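Bench tips for sharing a table with robot arms

Since the arms took over most of the filling and moving at Brelteck, our hands do less and our eyes do more. Waraporn Chaiyaporn keeps the list by the sink. It now goes like this.

Hang the pipette on the blue bar after every use, tip down. The arms expect to find it there.

Stand tall things at the back against the wall, and put beakers and tube racks in front where the grippers can reach.

Keep cable loops away from glass. Check both sides before a run.

Write your changes on the sheet. The arms don't notice a new beaker size, and the next person may not either.

The bench, with the pipette on its bar: 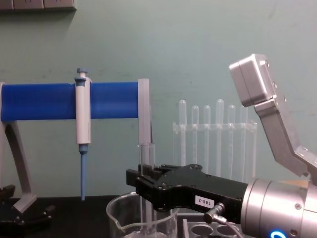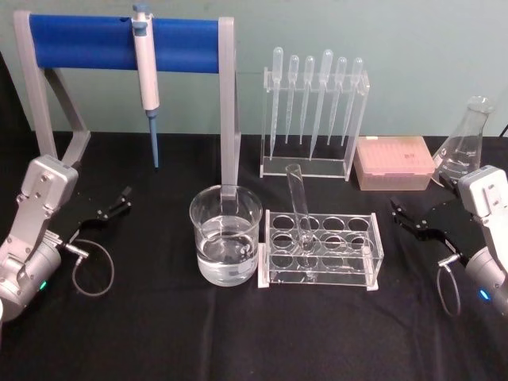
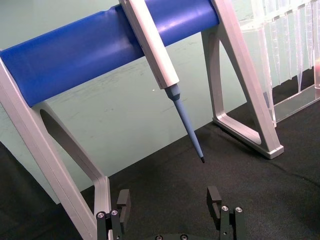 Wipe down at the end of each shift, arms stopped first. People who used to pipette for hours now get 20 minutes of setup and then paperwork, so swap jobs at lunch if you want a change. Two of us still do the odd samples by hand, and from April everyone takes a turn at that to stay in practice.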